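Vornstead refurbishing line, progress report, July 2018

The second robot cell started work on desktop teardown this quarter. The bench crew handled almost 3000 machines, and 23 percent of those went through the cells. Cables are still the slow part. Thin ones looped along the chassis wall take longest, and Rohani Pattinasarany has asked for more practice time on them.

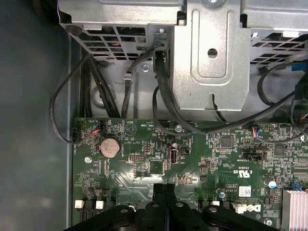 Two people moved off the bench in this period. Tiburcio Ocampo now runs both cells, and Hidayah Nasution does final testing. Wrist complaints are down, but the crew says the waiting between units is tiring in its own way - we are looking at the shift plan. Pay grades for the new jobs are not settled. We expect to have them by August.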